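**Re: [vevport-makers] oil or leave it bare?**

On Friday, Valbona Vukadinović wrote:

> Has anyone finished a pine top without it going orange? Mine is from Pikby, 99 for the boards, and I'm scared to put anything on it. Also, do you fill knots or leave them? Aksel says fill everything.

Hi Valbona,

Don't let Aksel near it with the filler! I love him dearly but he'd fill a teapot. If a knot is tight and doesn't move when you press it with your thumb, I'd leave it be. Loose ones are another matter – a drop of glue round the edge, clamp a bit of scrap over it and go and do something else.

On the colour, pine darkens whatever you do, but oil straight on bare wood brings it on much faster. I'd try a white-tinted oil, very thin, wiped off again almost at once. Do the underside first, or an offcut if you've kept any (I never do). Here's a pale pine top, plus a close look at the grain and a big oval knot:

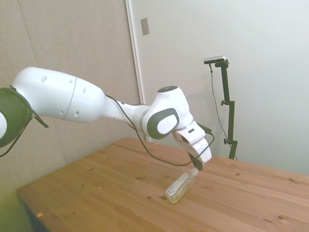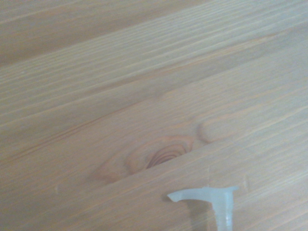 Sanding matters more than the tin, I think. Go with the grain, take your time over the joints between boards, and hoover properly before you open anything. I once skipped the hoovering and had a top like a crumpet for two years.

As for which oil, Bautista swears by the Drultside one but it's 167 for the big tin, and you'd need a fraction of that. I've got around half a jar left if you want to try it before spending money. I'm in most evenings in August, just not before seven.

And please oil both sides, or it'll cup on you.

Jytte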